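Chapter 4
Feedback on Written Work

In the last chapter we looked at how teachers plan a unit of lessons. We now turn to what happens once pupils hand something in. Marking takes up a large part of a teacher's week, and new teachers often find that it takes longer than the teaching.

Binta Abubakar kept a marking diary during her first term at Sultgate, a mixed secondary school of 700 pupils. In October she marked 42 essays in one weekend and wrote a full paragraph on each. When she handed them back, most of the class looked at the grade and put the essay away.

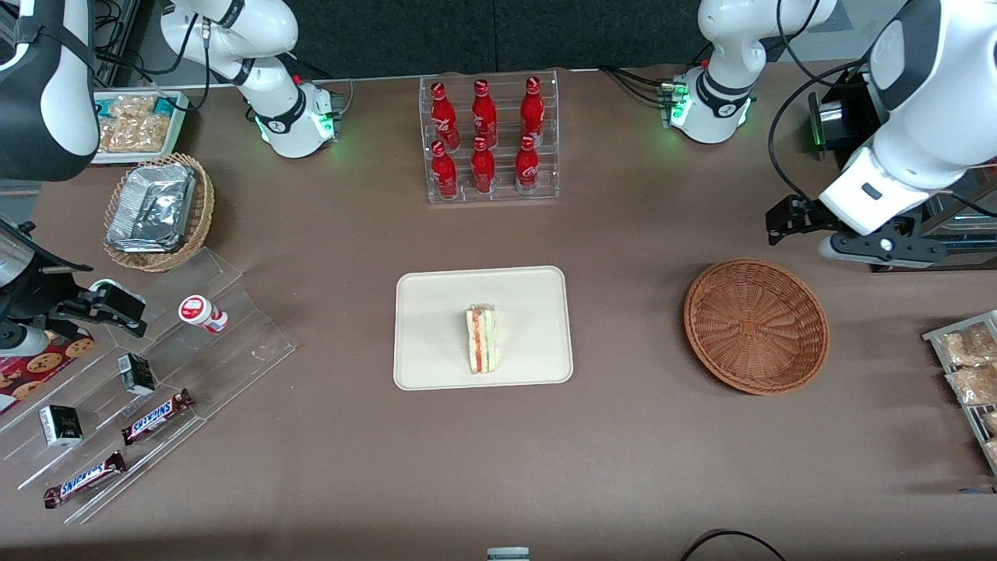 Her mentor, Oluwaseun Adebisi, suggested a change. She would hold back the grade until Friday and write a single question at the foot of each essay -- one the pupil had to answer in writing before the next lesson. We return to her diary in section 4.3.

This chapter deals with three matters: when feedback should be given, how much of it a pupil can use, and who should give it. Comments from classmates are covered in section 4.4, along with the training pupils need before they can make them.

Before reading on, find a piece of your own written work that was marked by someone else. Note down which comments you acted on.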